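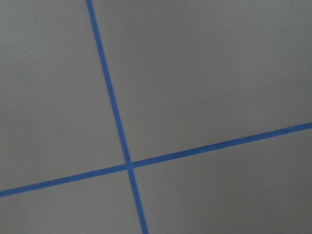

*Fig. 2 - Blue tape cross on the grey surface, from the wrist camera.*

## Recovering after a wrist offset fault

If your Tondari arm throws fault 657 partway through a job, the controller has lost faith in where the wrist is. I had it happen on May 8, 2024, cleared it without thinking, and the arm drove straight down into the bench at full speed. Bent one finger mount and gave me a proper fright. So please do the check below before you run anything!

**CAUTION:** Clearing the fault turns the motors back on. Keep everyone out of the cell and one hand near the e-stop.

1. Press the e-stop and leave it in. Look over the wrist, the cable loop and the gripper for damage.
2. Release the e-stop, clear 657 and set the speed to 2 per cent. (It crawls. Go with it.)
3. Jog up and away from the bench first, then over to the tape cross.
4. Open the wrist camera view and load the saved "cross" pose.
5. Compare the live view with Fig. 2. The crossing should sit a bit left of centre and below the middle, with both strips on a lean like mine.
6. If it matches, run one slow cycle with the gripper empty. If it doesn't, stop there and redo the wrist zero in Section 17.

**Note:** Don't straighten the tape to make the view look tidier. Usman Cheema did that once and we lost our reference completely - back to zeroing from scratch.

**Note:** Press down any spot where the tape edge is lifting, and if you have to replace a strip, save a new pose and a new picture together.

If 657 comes back on the slow cycle, leave the arm powered off and tag it out. Talha Zaidi has the spare encoder cable.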